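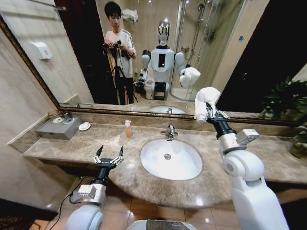

Vanity counter with undermount basin, single-lever faucet and folded white towel.

About Coseo

Coseo supplies and maintains washroom fit-outs for small hotels, serviced apartments and function venues. Our work covers the vanity counter and everything on or near it: the basin, the faucet, the mirror, the soap, the towels and the small items guests use and move. We do not build bedrooms or kitchens, and we do not take on plumbing beyond the isolation valves.

The company began as the linen service of Timmermans, a laundry in Enham. Counter care was added when clients asked for one contractor to handle towels and surfaces on the same visit. The laundry still operates at the original address and handles all our towelling. The office, stone workshop and parts store are at Ustilden.

What we do

Our work is divided into three services, which can be ordered separately.

Survey and specification. We measure the room, record the existing stone and metal finishes, and issue a counter plan. The plan is a single sheet showing where each item sits, how far it is from the basin edge, and which items are replaced at each visit. Where a counter has a curved front, we take a paper template of the full edge. Straight-line measurements are not accurate enough for matching a replacement slab.

Stone and fixtures. We clean, hone and reseal marble tops, re-bed undermount basins and replace worn faucet cartridges. Marble is attacked by acid, so vinegar, citrus cleaners and most descalers are kept off it. Our technicians use a neutral cleaner diluted in cool water, a soft cloth and a second dry cloth. Chrome is wiped last, with a clean side of the dry cloth, and is never scrubbed with a pad.

Linen and counter supplies. We deliver folded towels, fill pump bottles, and restock tissues and bar soap. Used towels go back to Enham in closed bags on the same vehicle, in a separate compartment.

Counter layout

Most counters we look after follow the same basic layout, adjusted for the size of the slab. The faucet stands directly behind the basin and is kept clear on both sides so the lever can be worked and the stone behind it wiped. The pump bottle goes near the back of the counter. We prefer clear bottles – the level can be read at a glance, and coloured soap makes this easier again.

Boxes and soap dishes are grouped to one side. The opposite side can take a potted plant, provided the leaves do not hang over the basin and the pot has a saucer. Unglazed pots are not placed directly on marble, as they hold moisture against the sealer and leave a ring.

Mirrors are cleaned from the top down. Framed mirrors need more care than plain ones: liquid is sprayed on the cloth and not on the glass, so that it does not run behind the lower edge of the frame. Bronze and gold finishes are dusted dry. Any lifting or flaking is recorded on the visit sheet and left alone until the client has been told.

Towels

Our standard hand towel is white cotton, folded in half lengthwise and then in 3, with the folded edge facing the guest. White is the only colour we stock. It can be washed hot, it can be moved between sites, and a stained piece is easily found at sorting. Towels that fail inspection are cut down for workshop cloths and do not return to guest areas.

Fold dimensions are checked against a card kept at the folding bench. Clients who want a different fold can have one, but we ask for a sample and a minimum order of 100 pieces. Rolled towels are available on the same terms.

Floors and walls

Tile is included in the counter service for the area directly below and beside the vanity. Glossy floor tile shows drips and shoe marks under overhead lighting, so it is mopped after the counter is finished and buffed dry. Where tile meets carpet, the mop stops short of the join and the last strip is done by hand. Wall tile is wiped to shoulder height at each visit and to the ceiling twice a year.

Where we work

We currently maintain 87 washrooms, all within 75 kilometres of Ustilden. Sites outside that distance are considered for survey and stone work only – daily linen runs are not practical beyond it.

Survey bookings are open all year. Stone resealing is best scheduled in January, when most of our venues are quiet and a washroom can be closed overnight while the sealer cures.

Enquiries

Please include the number of washrooms, the type of stone if known, and the length of each counter measured along the wall. Quotes for linen are based on pieces per week. Quotes for stone are issued after a site visit, and the counter plan remains with the client whether or not the work goes ahead.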